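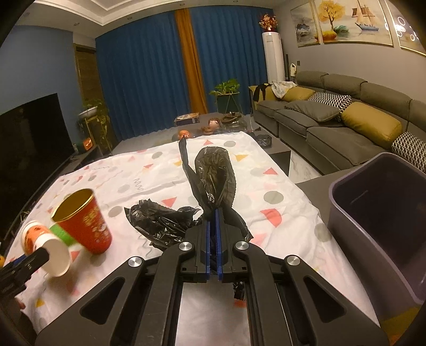

Moisture Retention in Potted Basil under Two Mulches
Maricruz Villalobos, 11 January 2025

1. Aim
To compare water loss from pots mulched with coir and with composted bark.

2. Method
Each pot held 2,000 g of Hullow peat-free compost and one basil plant. Pots received 200 ml of water every 2 days and were weighed before each watering. Unmulched pots served as the control.

3. Results
Bark reduced the mean loss slightly. Coir reduced it further — nearly 2 times the effect of bark. Leaf colour did not differ between treatments.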